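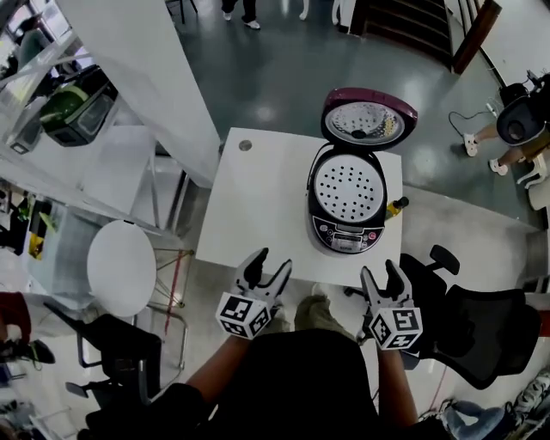 Re: [clistdale-kitchen] Rice cooker, steam plate question

I tried the steam plate over the weekend meal prep and it does fit the cooker we keep in the Clistdale room. With the lid all the way up you can see the white plate with the rows of holes sitting in the round opening, and the other plate, the silver one with the small holes and the dark knob in the middle, stays up under the lid. They are separate parts and both need washing. The one in the lid gets missed a lot.

On Fri the earlier poster at Onville wrote:
> We got the same cooker for the Onville kitchen, black with the
> maroon and silver lid. Three questions before we use it for the
> June lunch.
>
> 1. Can you cook rice and steam vegetables at the same time?
> 2. Does the plate under the lid come off?
> 3. How much rice is safe with the steam plate in? We expect
> 19 people.

1. Yes, but put the vegetables in late. I start the rice alone and add the plate with carrots or broccoli when the display says 10 minutes. If they go in at the start they come out gray and soft.

2. It does on ours. Hold the lid with one hand and pull on the knob straight toward you. Let it cool first. Wash it with dish soap and a soft brush, rinse, and dry it before you push it back on. If it isn't seated all the way the lid won't latch.

3. With the plate in I don't go over 749 grams of dry rice, which is where the water starts to bubble up through the holes. That will feed roughly 10 people as a side. For your lunch I would do two batches and keep the first one in a covered cooler. It was still hot after 28 minutes when we did that last winter.

Other things. Please leave the lid open after washing so the inside dries out. Don't set the cooker under the shelf at Onville, the steam will get into the wood. We use it in the middle of a bare table.

The spare measuring cup is in the Drivow box with the lids. If you want to borrow it, write to me off list.

Pfister
Clistdale kitchen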